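**Four drawers, more than 3,179 seed packets: Urkstead's seed library moves out of its shoeboxes**

The Urkstead Seed Library has a cabinet. It is small, it is light grey, it is metal, and it took the members 5 monthly meetings to agree on it.

Until June the collection lived in shoeboxes on the windowsill of the Dizon Street community room, sorted by a system that its founder understood perfectly before she moved to the coast. Beans were under B. So was beetroot, and so, for reasons lost to history, was dill. Anyone looking for tomatoes was advised to set aside the morning.

"People would come in for a packet of lettuce and leave with squash," said Lovely Lumbao, who runs the Saturday swap. "Some of them even planted it. I've seen the squash. I've been given the squash."

The first shortlist had three candidates. A pine card catalog was everyone's favorite until somebody asked the price. A set of plastic tubs from Trorkia was cheap and practical and was voted down with real feeling. The third, a former filing unit in avocado green, had a drawer that would open only if the one above it was kicked, and it still got six votes.

The winner came from the closing sale at Pranamar, the stationery shop on Mill Road, where it had spent years holding envelopes. It sits low enough to go on a table, it has a flat top where the sign-out book can live, and the drawers are all much the same height, which ended a long argument over whether root vegetables deserved the deep one. A white cloth has gone under it to spare the tabletop. Ironing the cloth was discussed.
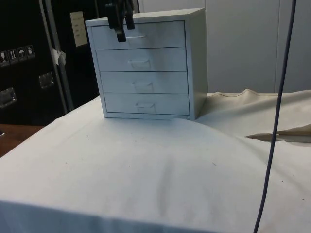 ## What goes where

From the top down, the drawers will hold greens and herbs, then beans and peas, then everything that climbs or sprawls. The bottom drawer is for flowers, over the objections of the flower people, who feel they have been put in the basement. A review has been promised. It has not been given a date.

Labels are the next hurdle. Lumbao wants plain words in large type. A rival group would like Latin names, with the common name in parentheses, and has already made a sample set at its own expense. The sample set misspells parsley in both languages.

Packets brought to the library should have the plant's name and the year of harvest written on the front. "Red ones, from Dad" will no longer be accepted, although the library still has a fair number of those and would be glad to hear from Dad.

The swap itself runs as before. Doors open at 9 on Saturday morning, borrowing is free, and members are asked to bring back seed at the end of the season if the plant cooperates. Damp packets should be dried at home first. The old windowsill gave the library its one accidental crop, a shoebox of peas that sprouted through the lid during a wet spring and did better than most of the ones in the ground.

The shoeboxes are free to anyone who can carry them away. Several still say "BEANS" on the side, and buyers of boots should be warned that a few dry ones may be left in the corners.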